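November 5, 2020

Wet all day. Got in before eight and had the heaters on while I read back through yesterday's log.

The drawer question first. We have 625 demonstrations for the cabinet task now and the policy trained on them still does the same thing: it shuts whichever drawer it feels like and then stops as if the job were done. I went through 16 of the failed runs over breakfast. In most of them the wrist camera had nothing but grey drawer front in view, so I can't blame the policy much. It has no way of telling the upper from the lower at that range.

Decided to give the head view more weight and to vary how far each drawer is open at the start. Up to now we have begun every run with one drawer open and the other shut, and I think that taught it more than we meant to. The things on top stay put between runs, bowl and bottles included, and count as a fail if the arm disturbs them.

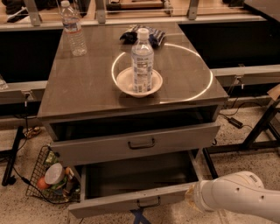 Lower drawer

Spent the rest of the morning on this one. The lower drawer sticks out a long way when it's open and the arm has to come in low from the right, near the end of its comfortable reach. The old script aimed for the handle. I've dropped that and now let the fingers go to the front right corner, where there is a proper edge to work against. The force reading is cleaner at the corner, though a push from one side could rack the drawer on its runners. Will have to watch for that.

Skitum crashed twice while saving. Lost one good run. I have set it to write to the local disk and copy to the Pletcombe server at night, as I should have done last month.
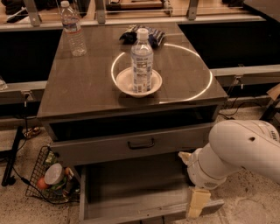

Afternoon

Reran the labelling with the new rule, where contact is marked from the force trace and the video is only used to check. It went through 3,781 segments and disagreed with my hand labels on over 5 per cent of them. I looked at a few dozen. My labels were late nearly every time, by a fraction of a second, and always on the lower drawer. The fingers hide the edge at the moment they touch it and I must have been waiting to see movement before I marked it.

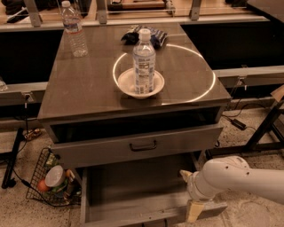
So the contact labels from the first two batches need redoing, and any figure in the draft that depends on them comes out until that's finished. Annoying, but better now than after it goes to McGrath. The grasp labels look fine and I'll leave them alone.

Wrote to Cutow again about spare finger pads. No answer to the last one either.

Glare off the cabinet top is still a nuisance in the head view. I could put a matte sheet over it, but then the new runs wouldn't match the old ones, and I'd sooner have the glare in all of them — will think about it tomorrow. Home by half past six. Leftover soup, and forgot to buy milk.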